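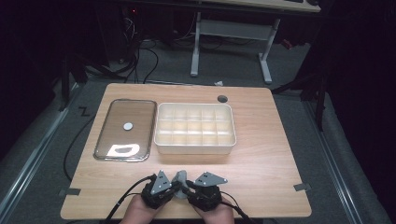
Chapitre 3
Classer les petits articles

Objectifs du chapitre

À la fin de ce chapitre, vous serez capable de distinguer le classement et le rangement, de choisir un critère principal pour une famille d'articles, de rédiger un code court et de prévoir la place pour les articles futurs. La lecture du chapitre précédent, consacré à l'inventaire, est nécessaire. Les mots en majuscules au premier emploi sont repris dans le glossaire à la fin du manuel.

3.1 Deux opérations que l'on confond

Dans la langue de tous les jours, on dit « je range » et « je classe » presque sans différence. Pour le gestionnaire d'une réserve, ce sont deux opérations séparées. Le CLASSEMENT est un travail sur les idées : on décide que tel article appartient à telle famille. Le RANGEMENT est un travail sur les lieux : on décide que tel article se trouve dans tel tiroir, dans telle boîte, sur telle étagère. Un bon classement peut exister sur le papier sans aucun meuble. À l'inverse, on rencontre souvent des réserves très propres, avec des boîtes bien alignées, dans lesquelles il est impossible de trouver un bouton de la bonne taille.

Nous prendrons comme cas d'étude la mercerie Lodenine. Cette maison vend des boutons, des agrafes, des œillets et des perles, au détail et par correspondance. Sa réserve compte 300 références, réparties dans 73 casiers. Pendant longtemps, chaque vendeur y déposait les articles à l'endroit qui lui semblait logique. Le résultat n'était pas un désordre complet – plusieurs logiques vivaient simplement l'une à côté de l'autre, et chacune était bonne pour une seule personne.

3.2 Le critère principal

Un article possède toujours plusieurs propriétés. Un bouton a une matière, un diamètre, une couleur, un nombre de trous, un fournisseur, un prix. On peut construire un classement avec chacune de ces propriétés, mais on doit en placer une en premier. Nous l'appelons le CRITÈRE PRINCIPAL.

Pour le choisir, il convient d'observer comment les demandes arrivent. Chez Lodenine, le client qui vient au comptoir apporte en général un vêtement et cherche une couleur. Le client par correspondance, lui, écrit un diamètre en millimètres. La maison a retenu le diamètre, et la couleur est devenue le critère secondaire. Ce choix a été discuté, car il oblige le vendeur du comptoir à ouvrir plusieurs casiers quand le client hésite entre deux tailles. Un autre commerce aurait pu décider le contraire sans commettre une erreur.

Il faut se méfier du critère du fournisseur. Il paraît commode le jour de la livraison, quand les sachets sortent du même carton. Mais si le fournisseur Stidier cesse de fabriquer un modèle et qu'on l'achète désormais ailleurs, le même bouton se trouve dans deux endroits.

3.3 Le code court

Chaque article reçoit un code, qui est écrit sur la fiche et répété sur le casier. Un code court comporte jusqu'à 8 signes. Au-delà, on le recopie mal, surtout à la main. Les premiers signes indiquent la famille, les suivants le critère principal, les derniers le critère secondaire. Ainsi, BO18-VE désigne un bouton de dix-huit millimètres, de couleur verte.

On évitera dans le code la lettre O à côté du chiffre zéro, ainsi que la lettre I à côté du chiffre un. La règle semble banale, et notre exemple la respecte seulement parce qu'il n'y a pas de zéro après la lettre O. Pour une taille de cinq millimètres, on écrira donc BO5 et pas BO05.

Certains noms commerciaux, par exemple la gamme de perles « Moon » ou la gamme d'agrafes « Gondar », sont bien connus des vendeurs. On peut les noter sur la fiche dans la rubrique des remarques. Ils n'entrent pas dans le code.

3.4 La place libre

Une réserve que l'on remplit entièrement le premier jour sera à refaire bientôt. Quand on utilise des boîtes à compartiments, on laisse donc des compartiments libres dans chaque famille, et on les étiquette aussi, avec la mention « réservé ». De cette manière, un nouveau diamètre trouve sa place entre ses deux voisins, et les autres articles ne bougent pas.

La quantité de place libre dépend de la famille. Les agrafes changent peu d'une année à l'autre, tandis que les perles suivent la mode. La section 3.5 présente une méthode de calcul à partir des fiches d'inventaire, et l'exercice qui l'accompagne reprend les données de la mercerie Lodenine pour le mois d'août.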